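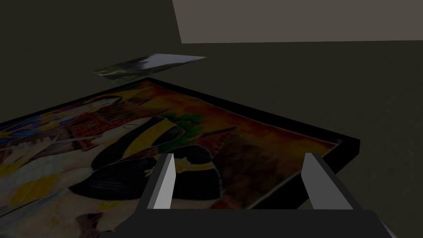 Gripper open in front of the large painting, Vemby kitchen model.

The Painting

The arm was to have been finished by September. On 2023-09-05 it was in three boxes under the long bench at Lorkside, and the only Vemby that moved was the one in the simulator.

Pendo Makori started run 1,373 at half past six, after the lathe had been switched off. The task file had not changed. Pick up the bread, move it 300 mm along the counter, put it down, let go. Rainer Seidel had written the task and Valentina Núñez had built the room, and neither had yet asked the other what it was for.

"Where's it going?" Rainer said.

"The wall."

"There's nothing on the wall."

"There's the painting."

The wrist rolled, the fingers opened to full width, and the arm held its position with the gripper aimed at the canvas. The error log was clean. The planner reported that it had reached its goal and was waiting for the next one.

Rainer read the goal coordinates aloud. They were the right coordinates. He read them again with the signs reversed, then went to make tea, which at Lorkside meant walking the length of the building with a kettle and coming back for the mugs.

Pendo changed the base offset and ran it again. The same roll, the same wall. She saved both logs and wrote the joint angles in the notebook in pencil, joint six first, as that was the one she did not trust.

Valentina came in at seven with her coat still on. She looked at the screen for some time.

"It's seen the bread," she said. "Tomato next to it, roll nearer. Fridge at the back. All of that is where I put it."

"Then why won't it reach down?"

"Which way does it think down is?"

Pendo turned the view until the counter was level. The gripper was no longer level. 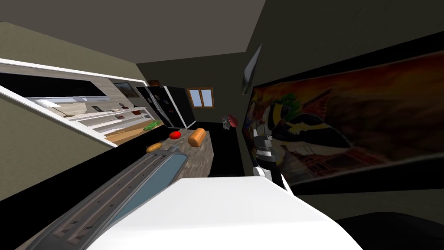

Joint Six

The wrist bracket had been drawn twice. Rainer had drawn it in spring, with the mounting face square to the forearm. Emerson Cordeiro had redrawn it in summer to clear the cable, turning the face by 30 degrees, and had entered the change in the parts list under "misc". The printed part followed Emerson. The model file followed Rainer. The controller had been given one value from each.

"I did write it down," Emerson said, on the phone.

"Under misc."

"It was misc."

Pendo took the bracket out of the second box and held the protractor against it. She did this three times, turning the part over between readings, and wrote down all three. Then she opened the configuration, which ran to 2,680 lines, and searched for every place the old angle appeared. It was in more of them than she liked. One had a comment beside it, in Rainer's style, reading DO NOT CHANGE.

"Why not?" she asked.

Rainer leaned over. "I don't remember."

She changed it.

Valentina took her coat off at last. She moved nothing on the counter, although Rainer suggested taking the painting down to rule it out. It was the same size as the one in Heloísa Guimarães's kitchen, and Heloísa was paying for the motors. The arm would have to work in front of it sooner or later.

The first run with the new value stopped at once on a joint limit. The second stopped later, on a different one. Pendo widened the first limit, left the second, and restarted from the home position with the fingers up.

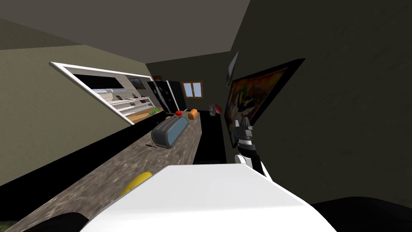

Reading time: 3 minutes

"Banana's close," Rainer said.

"Banana's fine. It's got a collision shape."

"Has it?"

Valentina checked. It had not. She added a plain cylinder, slightly too long, and saved the room under a new name. Pendo loaded the new room and put her finger on the key without pressing it.

"Say if you want to watch," she said.

They brought the stools over. Rainer had the bracket in his hand and was rubbing at a bit of stray plastic on the edge with his thumb. On the bench the phone was still connected, and Emerson could be heard washing up.

Pendo pressed the key. Joint six began to turn, away from the painting, at the slow rate she had set for first runs.

"Well?" said Emerson.

"Wait," said Pendo.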